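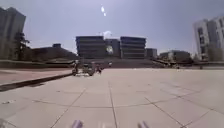 Can a machine do your errands yet?

Some of them, on good ground and in daylight, with a person ready to step in. A robot can carry a bag of groceries from one door to another if the doors are at street level. Folding the laundry when it gets home is another matter.

I have been asking people in Teltley this question since spring, and the answers depend a lot on which chore you mean. Anju Uniyal runs deliveries for Kashyap, a housewares shop with a stockroom across the square from the counter. Her staff walk that trip all day long with tape, light bulbs and returned kettles. She would gladly give it to a machine.

"Walking it over is the boring part," she told me. "But it's also the part where you meet everyone."

Inside the stockroom, things are harder than they look. A box of glasses has to be found, lifted off a shelf and checked for chips. The machines she was shown could hold a box. They were slow to find the right one, and one of them set it down on its side. She still pays two people to pick orders and has no plans to change that.

Moving over flat ground is further along. Wide paving gives a machine plenty of room to turn and few things to bump into. What it lacks is lanes.

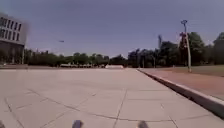

On a road, everyone more or less agrees where to go. In a square, people cut corners, stop to talk and change their minds. Curbs matter too. A drop that a person takes without looking can end the trip for a small wheeled machine.

Trilok Tiwari tests small vehicles at Plurnlow and keeps a written log. It had 1844 crossings in it when I visited, and 1735 of them were done without anyone touching the controls. The rest needed help, for waits of up to 30 seconds in most cases. Bikes and scooters give him the most trouble. A person on foot can be given space by slowing down. A scooter closes the gap faster, and the rider may be expecting the machine to move first.

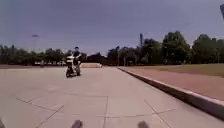 A scooter rider out on the open paving, with the curb at right.

Tiwari wants to try evening crossings in December, when it gets dark early and the light is poor. He would not guess at the results.

Uniyal has asked to borrow a vehicle after that, for the stockroom run only. Someone would still load it at one end and unload it at the other.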